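The question of what a shared table is for comes before the question of how often it should be cleaned. At Plungate, where the common workroom serves 13 groups under a single booking sheet, the governing policy has long dealt only with the second. It requires surfaces to be wiped and bins to be emptied. It is silent on fixtures, reference sheets and loose pieces, and it is these that cause most of the disputes brought to the office.

This institution's view is that a printed sheet laid out on a worktop should be treated as part of the furniture for as long as the booking lasts. It should be neither straightened nor squared to the table edge by a well-meaning colleague. Tidiness imposed by a person who does not know the arrangement is a form of interference, and the policy should name it as such.
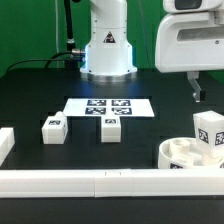
*The black worktop with its printed marker sheet, against the green wall.*

The grooved tabletop deserves similar protection. Channels collect grit, and the proposal from Skisska to cover them with a fitted mat has found some favour. We do not support it. A mat would cost $300 for each table, would need to be lifted for every change of layout, and would hide the very dirt it was meant to exclude. A soft brush kept within reach is the better expenditure.

There remains the matter of plain white pieces. Cylinders, cones and arches of one colour are easily mixed between sets, and the Requena inventory of October listed 105 of them without recording to which set any belonged. Shape alone is a poor label. An arch may stand quite properly behind a cone, or a cone be held with its tip just over a cylinder, and a passerby has no means of knowing whether the grouping is deliberate.
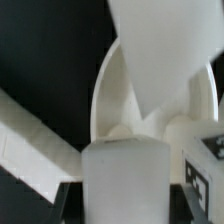
We therefore favour a discreet mark on the underside of every piece and a tray for each set, as is already the practice at Proltitz. The cost is modest and the labour falls once. Colour coding has been suggested as an alternative, but paint chips, and some users require a uniform finish.

The revised policy should be adopted for a trial of 2 terms, with the present cleaning rules left in force. Comments may be lodged with the office in writing before the booking sheet for the new term is opened.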